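Fiber Release from Cotton and Cotton-Blend Garments During Domestic Washing

Project report, Textile Materials II
Tymofii Harasym

1. Background

Household laundry releases short fiber fragments into wastewater. Most published work deals with polyester and acrylic, which persist in water and sediment. Cotton has received less attention on the assumption that it breaks down. Dyed and finished cotton degrades more slowly than raw cotton, and heavy cotton fabrics are washed in large quantities. This project measured the mass of fiber released by three fabric types over repeated wash cycles and compared the effect of water temperature and spin speed.

2. Materials

Three fabrics were tested: an indigo-dyed cotton twill, a cotton jersey, and a cotton-polyester fleece. All were bought as finished garments from Leseo and cut into panels with an area of 595 square centimeters. Panel edges were folded twice and stitched with polyester thread, so that loose yarns at the cut edge would not dominate the result. Each panel was conditioned overnight at room temperature and weighed before the first wash.

The detergent was Prusix liquid without softener. Powder was rejected after a trial run because undissolved particles collected on the filter and could not be separated from the fiber.

3. Method

Washing was done in a front-loading Engelhardt machine in the department laundry. The drain hose was redirected into a settling tank, and the water was then drawn through a stainless steel mesh and a glass fiber filter. Filters were dried to constant weight and weighed on a Seritz balance. An empty cycle was run between fabrics to limit carryover, and the filter from each empty cycle was kept as a blank.

Each fabric went through 9 cycles at 30 °C. A second set of panels was washed at 60 °C with all other settings unchanged. Spin speed was held at 1000 rpm except in the last part of the work, where jersey panels were also spun at 600 rpm. 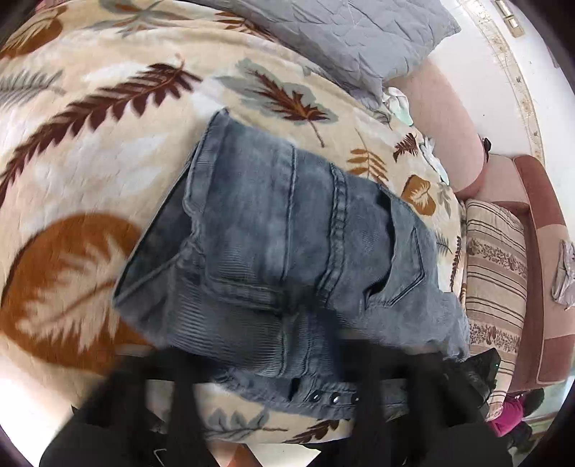 Panels were line dried between cycles. Tumble drying was left out of the plan, as lint caught in the dryer would have lowered the amount available for the next wash – a separate question that needs its own mass balance.

4. Results

The fleece released the most fiber in the first cycle and the twill released the least. For all three fabrics the mass fell steeply over the first few washes and then leveled off. The twill reached its plateau later than the jersey. Its filters were also visibly blue through the early cycles, so part of the measured mass may be loose dye held on the fiber.

Raising the temperature to 60 °C increased release from the twill and the jersey. The fleece showed no clear change. Lower spin speed made no difference to the jersey within the spread of the blanks.

Fragments from the twill were short and often split at the ends when viewed under the microscope at 200x. Fleece fragments were longer and more uniform in width.

5. Sources of error

The largest source of error was the settling tank. Fiber stuck to the tank wall and had to be rinsed down by hand, and the rinse was not equally thorough in the first runs. Two filters tore during removal and were excluded. Hard water deposits added mass to the blanks at 60 °C – the correction for this was larger than the difference between some of the later cycles, and those values should be read with care.

The results apply to flat panels. A whole garment has seams, pockets and hems that rub against each other in the drum, and these areas usually wear first.

6. Further work

The twill series should be repeated with undyed fabric of the same weight to separate dye from fiber. A rinse procedure with a fixed volume of water should be written before any new runs, and the tank replaced with one that has a smooth conical base.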